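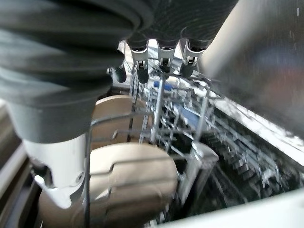

I have loaded dishwashers wrong for most of my adult life, and I only found this out because I bought new plates. The old ones were a mishmash (wedding leftovers, two from a yard sale, one with a rooster on it) and I just shoved them in wherever. Then I finally treated us to a matching set of the Paiva dinner plates, the creamy ones, and all of a sudden I cared. I cared a lot! I was crouched in front of the machine at 10 at night turning plates around like a person arranging flowers.

So this is my dishwasher post. I know. My blog about moving to Ilitthorpe and fixing up a house has come down to plates. But the post about grout got more comments than the one about the whole staircase, so I figure you people like the small stuff as much as I do.

First thing I changed was which way the plates face. I used to do half one way and half the other because it looked nice and even, like a little audience. Now they all face the middle, where the spray comes from, and I leave a slot open between the big ones if I'm not running a full load. Those metal tines are closer together than you think, and a plate with any kind of curve to it will lean over and kiss its neighbor. Dried oatmeal loves that. If you've ever pulled out two plates stuck together at the rim with a beige crust between them, you know what I mean.

Second thing – the cutlery basket. Mine used to live right in the center of the rack because that's where it was when we moved in and I never questioned it. I moved it to the side last winter and got room for 4 more plates. All that time! Forks go up, knives go down, spoons get mixed in with everything so they don't nest. My sister-in-law does forks down and we have agreed not to discuss it.

I also quit rinsing, mostly. I scrape, and if it's egg or cheese I give it a quick swish, but that's it. The plates that aren't going in the machine (or that come out with a spot on them) go in a metal rack that sits right in the sink. I held out against a sink rack for ages because I thought it would eat up the whole basin, and yes, it does eat up the basin, but the drips go straight down the drain and my counter stays clear for the important things, like soda. 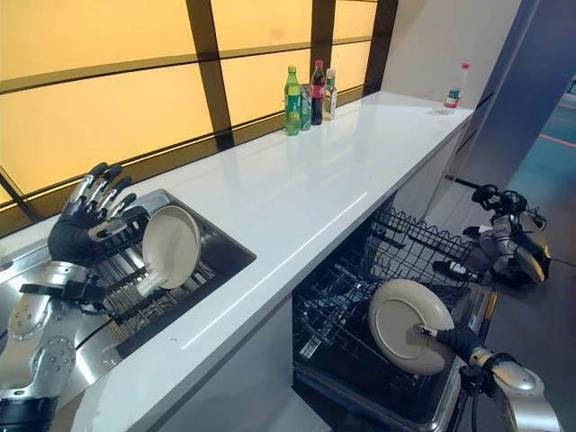

Cream plates, one in the sink rack and one over the open dishwasher, with the bottles lined up along the glass.

Can we talk about that amber glass for a second? I would take a whole wall of it. With the light coming through, even a row of soda bottles looks kind of fancy, and it does wonders for a plain white countertop. I priced something similar from Gostetov for behind our stove and the quote was $4,000 before anyone picked up a tool, so we'll be living with paint a while longer.

Back to plates. I'm trying the Stellow powder this month in place of the pods, and so far the glasses look better but the lid on the box is terrible and I've dumped it on the floor twice. I'll report back when I get to the bottom of the box. Next up is the silverware drawer, which has 17 takeout chopsticks in it and a key I can't identify.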